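Home | Guides | Bench notes | Shop talk | Contact

Teaching two arms to empty a dish rack: how I record my examples

I've been recording cup-and-rack examples on the Larar bench again (a whole Sunday, tea and all!), so here's how I go about it. Start with the layout. Put the rack towards the back, leave clear table in front for cups to land on, and pick cups that really differ – mine go from chunky mugs to clear glass, and the glass is the one that'll keep you humble.

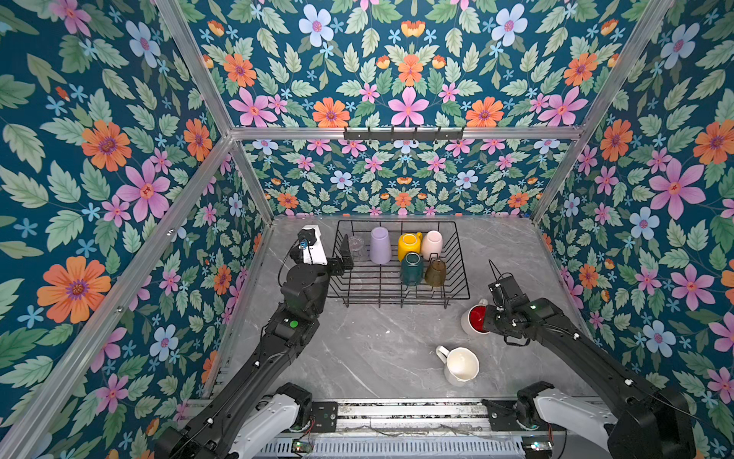 Next, do a few dry runs before you save anything. I drive slowly, stick to one cup at a time and never correct a bad grab halfway through; I bin that take and start again. Aim for 50 good takes before your first training run, then carry on to 80 if the grasps still look shaky. Shuffle where the cups stand between takes, too, or you'll get a model that only knows one table.

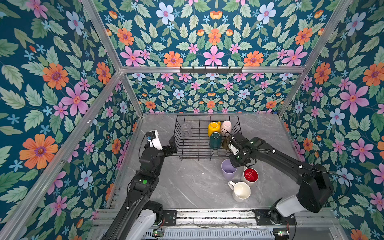 Nuvside wrote in to say that binning every fumble is a mistake, and that a handful of recoveries helped their arm no end. Fair point! I now keep those in a separate folder and mix them in later.

Name your takes as you go. I use cup, start position, then a score from 1 to 3, and anything scoring 1 gets watched again before it's deleted. 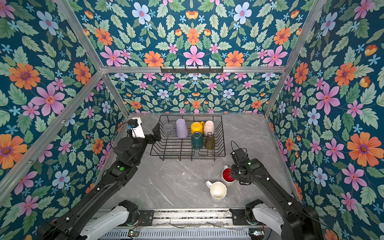
Cups upside down in the rack, two white mugs out in front.

Last job: check the wrist view as well as the fixed one. If you can't tell the cups apart in it, your model will probably struggle too, so sort the lighting before you record another batch.

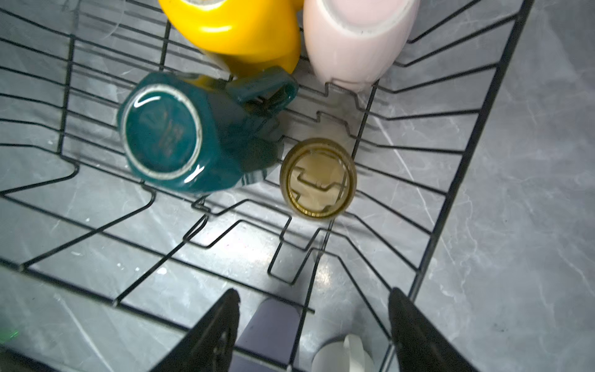 Wrist view over the rack, with the green mug and amber glass in the middle.

Related guides
Stekix: trimming dead time from your takes
Lappalainen cable loops, 2 ways
Picking a test set before you train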